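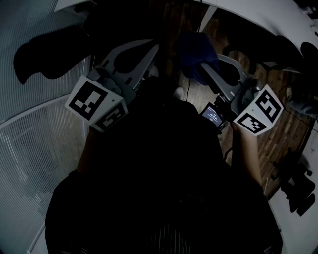 Pridau Work Overshirt, dark

Brurnano Workwear > Tops > Overshirts

Dark colors only this season. Same cut as before, new cloth, sleeves let out a bit at the elbow after all the emails. Back in most sizes, see below for the ones that aren't.

$84.00
Free shipping on orders with 2 or more tops

Sizes: XS S M L XL XXL
Tall: M L XL (L tall low)

Quick version

Long sleeve overshirt for people who work with their arms out in front of them all day. Benches, packing tables, stock rooms, workshops. Goes over a T-shirt or a thin sweater. Not a coat. Not waterproof, please stop asking, it's cotton.

Colors

Black. Plain, dyed in the piece, fades a little at the cuffs and collar first.
Black stripe. Vertical stripe woven in, very faint, you mostly catch it close up or with light coming from the side. From across a room it reads as black.
Ink. Navy so dark that a few customers thought we sent the wrong one. Hold it next to the black and you'll see it.

Screens vary a lot with dark cloth. If the color matters for a uniform order get the swatch card first, it's free, ask at checkout in the notes box.

Cloth

Cotton twill with a bit of stretch, 98/2 on the label. Woven for us by Takács. Midweight. A whole size M shirt comes to around 395 grams on our mail scale, buttons and all, so lighter than the old canvas one by a fair amount and it packs down smaller.

Stiff out of the bag. Give it three washes. After that it hangs better and stops making that swishy noise.

The black stripe is the same weight but feels smoother because the stripe is a finer yarn. Shows lint less than the plain black. Pet owners, get the stripe.

Lining panel

Climidura mesh across the shoulders and down to the bottom of the shoulder blades. Only there. It keeps the back of the shirt from sticking to you when the room is warm. Body and sleeves are unlined.

We tried a full lining in the samples and it was too hot indoors. Maybe for winter, no promises.

Fit

Roomy through the shoulder, straight through the body. The sleeve is set a little forward so reaching doesn't drag the hem up. If you mostly stand with your hands by your sides you might notice a small fold of extra cloth at the back of the armhole. That's the pattern, send it back if it bugs you.

Take your normal size for wearing over a T-shirt. Between sizes go up. Broad shoulders and short arms, go up and turn the cuff once, the inside of the cuff is finished so it looks fine turned.

Length covers a belt. Tall adds length to the body and the sleeve both. We don't do tall body with regular sleeves, sorry.

Measurements, laid flat, inches

XS chest 20, sleeve 23.5
S chest 21, sleeve 24
M chest 22, sleeve 24.5
L chest 23.5, sleeve 25
XL chest 25, sleeve 25.5
XXL chest 26.5, sleeve 26

Chest is armpit to armpit, double it for the full measurment. Sleeve is from the shoulder seam.

Details

Snap cuffs, double position, sits snug so it doesn't catch on stuff
Covered placket, nothing shiny on the front to scratch whatever you're leaning over
Chest pocket on the inside left, fits a phone, flat ones anyway
Side pockets set in the seam, hand size, no flap
Collar stands up or folds down, no buttons on it
Bar tacks at pocket corners and at the bottom of the placket
Hanging loop inside the neck, a proper one, woven tape
Label is printed, no scratchy tag

No outside chest pocket on this one. Pens fell out every time somebody bent down. If you want the outside pocket that's the older overshirt, some sizes left on the sale page.

Washing

Wash inside out with darks. Warm is okay, up to 40 C on machines marked that way. First two washes by itself or with things you don't care about, the black lets go of some dye. No bleach. No softener, it clogs up the mesh panel.

Tumble low or hang. Hanging is better for the color. Shrinks a touch in the sleeve the first time through a dryer and then stays put, the chart is for the shirt before washing.

Iron if you want to. Not on the mesh.

Lint and dust

Dark twill picks it up. All of it does. Sticky roller or a damp hand works for most dust. Dried glue comes off the plain black better if you freeze the shirt for a bit and flex it. Paint, no, that's there forever.

Team orders

14 shirts and up gets the team price, sizes and colors can be mixed. Price shows in the cart on its own, no code. Embroidery on left chest or back yoke. We need your logo as a vector file. A phone picture of your sign won't work, we've tried.

Tone on tone thread looks good on the black. White thread also fine. Light gray goes kind of dingy after a lot of washing so we talk people out of it.

Embroidered shirts can't come back unless we got something wrong. Order one blank in each size first and pass them around, then send us the real order. Blanks can come back as long as they're clean and unwashed.

Stock right now

Black: all sizes
Black stripe: no XS, no XXL, more due in June
Ink: S through XL only
Tall: black only for now, ink tall is cut but not sewn yet

Waitlist button is under each size. It emails you once. It doesn't hold one for you.

Questions we get

Does it come in a light color?
Not this season. The sand color is gone and probably staying gone, the dye lots never matched.

Is it fire rated?
No. Don't weld in it. Ordinary cotton blend shirt, no safety rating of any kind.

Can I get spare snaps?
Yes, pack of four in the repairs section, you need a setting tool or a shoe repair place.

Does the stretch bag out at the elbows?
Bit by the end of a long week, goes back in the wash.

Women's fit?
One block for everyone at the moment. XS and S are cut narrower in the shoulder than they used to be. Go by the chest number on the chart.

Is the inside pocket on the other side for lefties?
Left side only. We can look at it.

Returns

Send it back unworn with the bag and sticker. Exchanges for size ship free one time per order. Put the order number on the slip, the slip, not the outside of the box. Refunds go out when the package gets scanned in at our end.

Goes with

Pridau work pant, dark
Plain heavy tee, 2 pack
Brurnano swatch card (free)
Repair snaps, pack of four

Add to cart
Add to waitlist
Size chart (print version)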